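3.2 Cell setup and upkeep

The sorting cell at Astbridge is one arm, one two-finger gripper, one wooden table and three clear bins. Task is snack bars into bins by wrapper. Same hardware as the Sosside cell in Section 3.1 except the gripper mount, which was swapped in September after the old one developed play at the wrist. All numbers below are from after the swap.

Startup. Arm homed with the table clear. Fingers opened and closed five times, then wiped with a dry cloth. Cable checked by hand from the wrist back to the first clip, looking for slack that could catch on a bin rim. Early on we let the cable hang too long and lost most of a morning to it. Clip position is now marked with tape and nobody moves it without writing it in the log.

Bins. Placed in a row, handles left free so they can be lifted out and emptied. Clear plastic was chosen so the operator can see fill level from the desk, but it cost us on the vision side: bars resting against the inside wall get picked up as bars on the table. Firouzeh Zarei added a rim mask to the detector, redrawn each time a bin is shifted. Figure 4 gives the layout with bars out for a run.

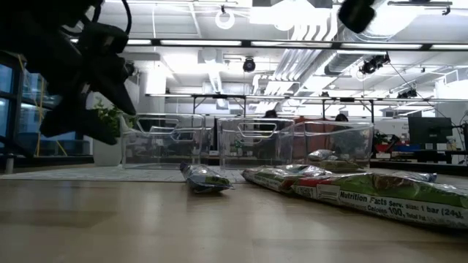
Figure 4. Sorting cell, Astbridge. Gripper at upper left, three bins in a row, wrapped bars on the table.

Calibration is done before the first run of the day and again after any bump to the table. Operator touches the fingertip to four marks on the tabletop, the script fits the plane and prints the residual. Over the limit, repeat. Over it twice, stop and check the mount screws. The screws were the cause nearly every time, the camera bracket once. We tried skipping the midday check for a while and it was a bad idea, drift crept in slowly and the grasps started landing on the crimped ends of the wrappers.

Finger pads. These wear faster then we expected. Wrapper film is slick and the pads glaze over, after which small bars rotate in the grip. Pads are replaced every 70 runs, whether they look worn or not. Fatemeh Ansari kept the pad log and also wrote the swap procedure (Appendix B): power off, two screws per finger, old pad out, clean the seat, new pad in, recalibrate. Skipping the recalibration gives a height offset and the fingers press into the table.

Faults. Of 3203 attempted picks, 1713 were on the first pad type and the rest on the second, softer one. Dropped bars, double picks and rim contacts are logged seperately, see Table 5. After a rim contact the run is paused, the bin pushed back to its mark and the mask redrawn. No arm restart needed. After a protective stop the arm is homed and the fingers cycled again as at startup.

Spare pads and one spare finger set are kept at the desk. The Bornivcombe cell follows the same schedule with one change, covered in 3.3.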